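What we spent before we bought an arm

Saturday, September 8, 2018

I said in July that I would write down how the budget for the bench robot went, and a few people have asked since. It is mostly a list of things I would price earlier next time.

The plan was a two-armed machine that could pick up small parts from a table and put them in a tray. We are a four-person shop and we repair lab fittings, so most of what crosses the bench is small, oddly shaped and different every day. I had a quote from Radulović for a pair of arms with parallel grippers and a second one from Livard for a single arm on a rail. The Radulović quote was higher but included the torso and the controller. The Livard quote left the controller out, and I didn't notice until the second reading.

Eleni Softić, who keeps our books, asked me what the thing would be doing on its first day. I didn't have a good answer. She told me to hold both quotes and spend a small amount on simulation first, and that is what we did. The license for Zindasel was $334 for the term. I built the room in it over a few evenings, with whatever wall textures came in the default pack.
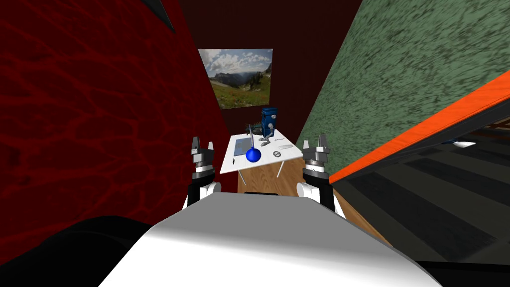
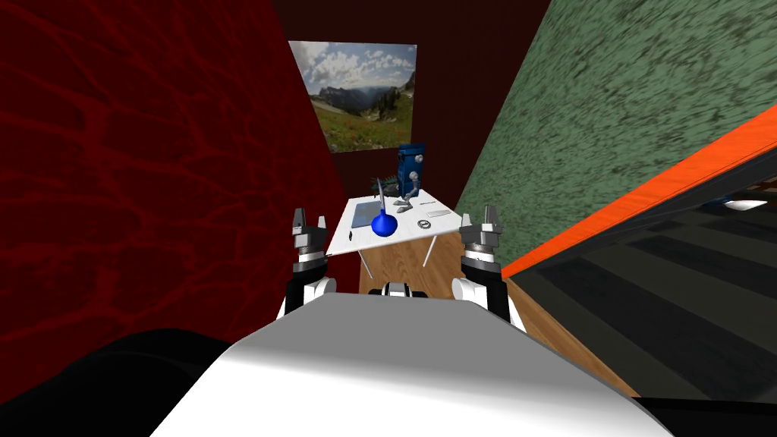 Floor space was the first budget line the simulation changed. I had put the table at the end of a walkway because that is where our table is now, and I had not allowed anything for moving furniture or opening up the room. With the red wall on one side and the slanted green one on the other, there is only a narrow strip of floor between the torso and the table, and two arms have to share it. In our real shop the walkway is a little wider, but it is also where people carry boxes. I got a price from a local contractor to take out the shelving on that side and patch the floor. It came to $2,068, and it was not in either quote, obviously.

The second line was grippers. Both vendors price the standard two-finger gripper as part of the arm, and everything else is an extra. I had assumed we would need soft fingers for round parts. I tried the standard ones in simulation on a ball, a ring and a flat tray. The ball rolled more often than I liked. The ring was fine if it was near the front of the table and poor if it was near the back. I moved soft fingers from "later" to "first order" and took the spare camera off to pay for part of it. Sternov sells finger pads at $43 a set, and I have put down two sets, one to use and one to wear out.

The third line was my own time, which I had entered as zero. Eleni would not accept zero. I went back through my calendar and found 147 hours since the start of the project, counting the quotes, the room model and the phone calls. Some of that was learning and won't repeat. I have put a smaller number in for next year and she has agreed to it for now.

Things I still don't have a price for: the electrical work, a guard or light curtain across the walkway, and freight. Radulović ships on a pallet and we have no dock, so there is a liftgate charge that they will only quote once there is an order number. I have asked them twice.

As for which quote we are taking, I am leaning toward Radulović. One arm on a rail would fit the room better, but a lot of our jobs need one hand to hold and another to turn, and I don't want to build a fixture for every part. If the electrician comes back very high I will look at the single arm again.

I was also asked whether the simulation was worth paying for. For us it was, mainly on account of the shelving. It did not tell me much about how well the grippers hold real glass, and I would still ask any vendor for a day with a demo unit before signing. Livard offered one and Radulović has not answered yet.

The electrician is coming in two weeks. I'll add his number to the spreadsheet and post the updated version when I have it.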